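작업 노트 / Clellix 셀, 핸드 그리퍼 2대 점검
월요일, 오전부터

지난주 Zaidi 작업 끝나고 누적 1,353회. 패드 점검 주기를 2,000회로 잡아 뒀는데 왼손 쪽 유격이 느껴진다는 말이 있어서 앞당김. 전원 내리고 그리퍼 두 대 모두 원점부터 다시 잡았다.

마커판은 볼트만 확인. 검은 점에 손자국이 남으면 추적이 튀니까 마른 천으로만 닦을 것. 알코올 쓰지 말 것(전에 인쇄면이 번졌음). 오른쪽 케이블은 손목 뒤로 한 번 돌려서 여유를 둠. 당겨진 상태로 쓰면 커넥터부터 나간다.

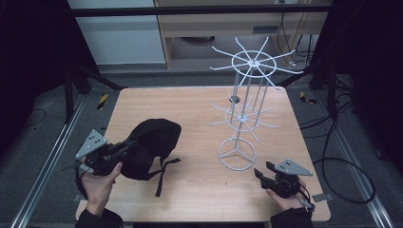 철제 회전 걸이는 가벼워서 받침 쪽을 잡고 옮기는 게 낫다. 위쪽 고리를 잡으면 손가락 사이에 철사가 끼고, 빼다가 패드 가장자리를 긁는다. 패드 마모의 절반은 이 걸이 때문이라고 본다. 가방처럼 흐물흐물한 것은 패드에 별 부담이 없음. 다만 끈이 링크에 감기지 않게 먼저 한쪽으로 치워 둘 것.

점검 순서 (다음 사람도 이대로)

1. 빈 상태로 20회 개폐. 소리 듣기. 왼쪽에서 닫힐 때 딱 소리가 한 번씩 남.
2. 황동색 링 부위를 손으로 흔들어 유격 확인. 오른쪽 정상. 왼쪽은 위쪽 관절에서 조금 논다. 나사 풀고 와셔 한 장 추가, 다시 조임. 소리 없어짐.
3. 패드 고정 나사 조임 확인. 손드라이버만 사용. 전동은 나사산이 뭉개진다.
4. 천 물체로 파지 시험. 모자는 챙 말고 몸통을 양쪽에서 눌러 잡는다. 패드 끝이 아니라 면으로 닿는지 볼 것. 바깥 모서리가 거칠어진 정도는 계속 써도 됨.
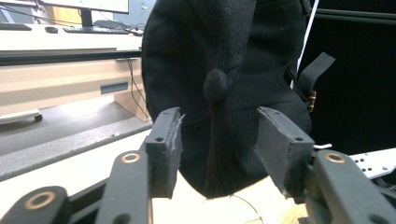
5. 패드 안쪽 면 확인. 그리퍼를 벌려 놓고 위에서 본다. 가장자리가 들뜨거나 찢어진 조각이 있으면 기록하고, 손으로 뜯지 말 것. 뜯으면 접착면까지 같이 올라온다. 칼로 튀어나온 부분만 자른다.

5번에서 걸림. 안쪽 층 가장자리가 풀려 있고 상단 뒤쪽 모서리에 얇은 조각이 삐져나옴. 반대쪽 손가락도 아래쪽 끝이 조금 찢어짐. 얇은 물체를 집을 때 이 조각이 먼저 닿아서 밀릴 수 있음. 천장 조명이 상판에 반사되면 이 부분이 잘 안 보이니 옆에서도 한 번 볼 것.

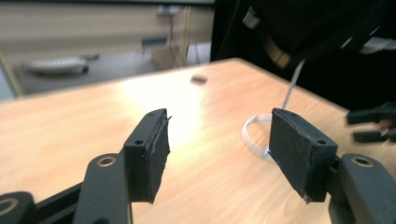
손가락 안쪽 패드 가장자리 상태. 교체 전.

Gritbridge 패드 재고 한 세트 남음. Sarnico에 두 세트 추가 주문 넣었고 도착 전까지는 남은 한 세트를 상태가 나쁜 쪽에 먼저 쓴다. 교체 후 300회까지는 길들이는 구간으로 보고 납작한 물체는 빼고 돌릴 것. 그다음 유격 재확인.

남은 일
- 와셔 추가한 관절, 내일 아침에 다시 조임 확인
- 점검 주기 2,000회는 너무 길다. 걸이 작업이 들어가면 더 줄여야 함. 얼마로 할지 미정
- 바닥 케이블 정리. 프레임 오른쪽 감아 둔 것부터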